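Progress report to the Waltent fund: apple scab trial, Flostcombe

Spraying at the Flostcombe block ended in July. The trial covers 264 trees in 12 rows, half on the potassium bicarbonate program and half on the grower's usual sulfur. We lost 2 rows of data in May when the sprayer pump failed. Tramitz has replaced the pump at no charge.

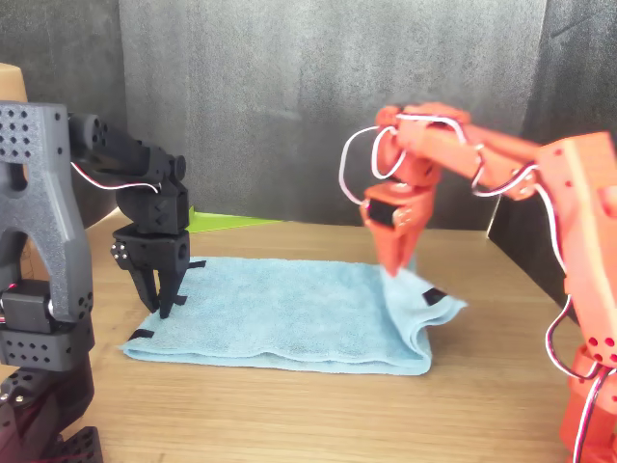
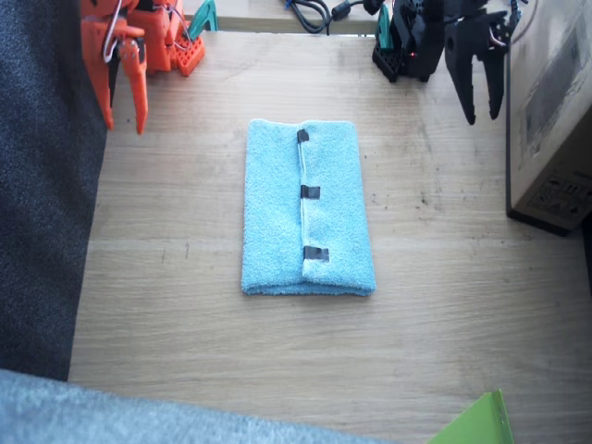
Light blue towel on the wooden tabletop, both pictures.

Leaf scoring is finished, with 1,307 leaves checked for scab lesions. Fruit scoring starts at harvest. The Zawadzka lab has the residue samples and will send results to Bogdan Dudek. Spending is within budget, and we request release of the second payment.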